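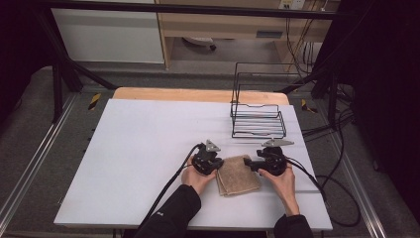

Cable snag (hand-held grippers)

A cable snag is what we call it when the lead coming out of a hand-held gripper catches on something and the gripper's reported position drifts away from where your hand really is. I first ran into it at Lodbridge in October, folding towels, and I've been a bit obsessed with it ever since.

Causes

The usual culprit is the edge of the work board. The cable hangs over the side, you reach for the far corner of the towel, and it pulls tight – only for a moment, but that's plenty! Wire racks are the other troublemaker (a loop hooks over one and you may not feel it).

The Lodbridge fault

We had recorded 319 folds before anyone replayed them on the arm. In 19 of those the left jaws closed beside the cloth and pinched bare board, and in one the arm kept pushing down until the force limit tripped. The log blamed tracking. The real trouble was a worn plug, which lost contact for some 900 milliseconds whenever the cable went taut, and the Ostermann software filled the gap with a straight line.

Prevention

Atthorpe clips the cable to the operator's sleeve with a bit of slack, and I've copied them. Dritadwood runs its leads overhead, which I've tried and didn't like much – the weight tugs at your wrist after an hour or so. Either way, check the plug before each session and throw out any recording with a gap in it.

See also: strain relief, dropped samples, force limit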